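Istgate 的存档又没了。2019年1月23日,记一笔,免得以后我自己不信。

先交代背景:上周商店后台手滑,《Randari》的资料片《Wainwright》提前挂出来,标价是零。我看见的时候已经有人在群里喊了。我这个人平时抢什么都慢半拍,唯独这次手快。

下载完,进游戏,主菜单多了一个选项,图标还是占位用的灰方块。点进去居然能玩。剧情走到第二章,门打不开,NPC 站在门口跟我说“文本缺失”。我觉得这是全作写得最克制的一句台词。

然后商店把它撤了。撤就撤吧,我理解。问题是撤的时候连带把本体的授权也重新验证了一遍,验证结果是:我拥有资料片,不拥有本体。

也就是说,在 Premico 的服务器眼里,我买了一顶帽子,没有头。

找客服。排队号 3553。

排队音乐是《Randari》的战斗曲,循环的那一小段。等到后来我已经能听出第二把小提琴是哪里进来的了。

客服很客气,让我做三件事:重启主机,退出账号再登录,耐心等待。前两件我做完了,第三件我还在做。

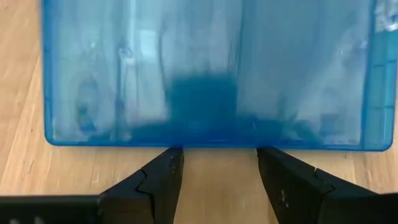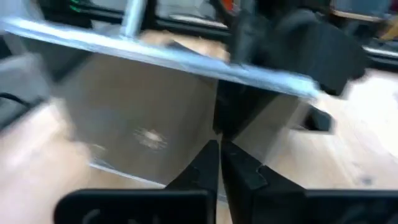

灰塔夜班回我:你先别删本体,我上次删了重下,商店页面直接显示“该内容在您所在地区不存在”。把资料片单独卸掉,再去“已购项目”里恢复授权,我这么弄回来的。不过存档没跟着回来。

谢谢,晚了一步,本体我昨晚就删了。不过页面倒是还在,只是按钮从“下载”变成了“敬请期待”。一个我通关过两遍的游戏,让我敬请期待。

更新:按上面的办法恢复授权,成功了。本体在下,进度条走得很有尊严,一点也不着急。

下完了。打开,云存档显示有两个,一个是空的,一个叫 Istgate。我当时真的很感动,点了读取。

提示:此存档由更高版本的游戏创建,无法读取。

更高版本,就是那个被撤掉的版本。它在我的硬盘上待了没几天,顺手把我的存档升了个级,然后走了。

又去问客服,这次是另一位,同样客气。说法是等资料片正式上线,存档“理论上”就能读。我问什么时候正式上线,答六月。我问哪年的六月,对方说会帮我反馈。

所以现在的情况是:我有本体,没有存档;有资料片的购买记录,没有资料片;有一封邮件,请我给本次服务打分,满分五颗星。

打了三颗。中间那颗给小提琴。

有人私信问要不要趁现在从头打一遍。我想了想序章那段不能跳过的坐船,又想了想那个船夫要讲的家史,决定还是等六月。

刚才商店给我推送了一条:“您可能感兴趣:《Wainwright》,现已开放预购。”原价。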